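Gurkia Bench Rules Kit: review after a season of use
February 2025

We bought the Gurkia kit to get one set of rules for all our kitchen-task robot benches at Skiso.

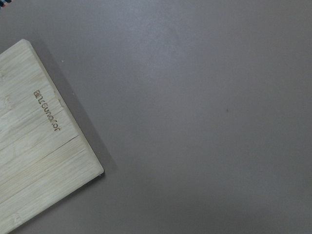 What you get

A spiral-bound rulebook of 54 pages, a pad of check sheets, a roll of floor tape, a set of lockout tags and a plastic gauge for marking out reach zones. The price was 800 dollars with shipping. Extra check sheets cost more, but you are allowed to copy them.

The rulebook is split into 11 sections. Nine of them deal with daily work and the other two with records and training. It does not replace a proper risk assessment or the manual for your arm, and it says so on the first page.

Setting up the bench

This is the strongest part of the kit. The rules are short and you can follow them with the book open next to you:

Use a plain, matte surface under the work.
Lay flat items fully flat before the arm is enabled.
Keep open space on at least one side of the item.
Note the angle of the item on the sheet if it is not square to the table.
Treat any printed or engraved lettering as part of the item, and log which way it runs.

The angle rule seemed fussy to me at first. A bamboo cutting board set down at a slant is a different job from one set square, and we had old runs where the sheet did not say which it was. The lettering rule is useful for the same reason. Two boards of the same size are easy to mix up on paper.

The housekeeping section asks for a wipe-down before each session and a look for specks and crumbs. I would have liked a clear limit here. The book says "clean enough for the task," and two people will read that two ways.

Stopping and starting

The rules for stopping are good. One person holds the stop button, and that person does nothing else. Hands stay out of the taped zone until the arm is disabled and tagged. Restarting takes a spoken call and a reply. We had most of this already, but it was spread over three documents.

The tags are thin and the ink rubs off. We replaced ours in September with heavier ones from Harkosance – same layout, better card.

Compared with Gallardo

We used the Gallardo binder before this. It covers more types of machine and has a better section on guarding. For small arms working on a tabletop it is too long, and our operators stopped opening it. Gurkia's book stays on the bench and gets used.

Rating: 4 out of 5. I took off a point for the tags and the vague cleaning rule. Refill pads come in one size only, so check that they fit your clipboard before you order.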